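Budness, the jam maker of Irnetham, will bring back its lumpy marmalade this March, after receiving 1,020 letters on the subject, 36 of them polite.

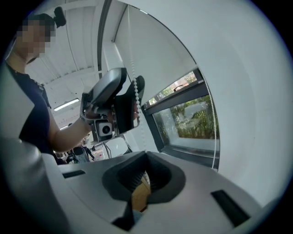 Lucía Vallejo wrote that the smooth version "spreads beautifully and tastes of meetings", and asked for her peel back.

The lumpy recipe was dropped two years ago, when the firm decided its customers were tired of chewing. They have since put us right, some of them in capitals.

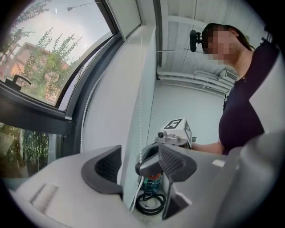 ## What's in the jar

Seville oranges, sugar, water and lumps. The smooth kind stays on sale for anyone who bought it on purpose.
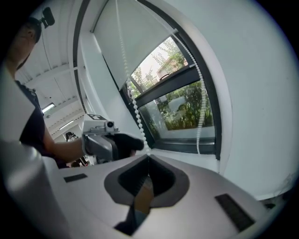

## Contact

Jars and further apologies: Begoñe Olmedo, Budness press desk, Irnetham. Mornings are best.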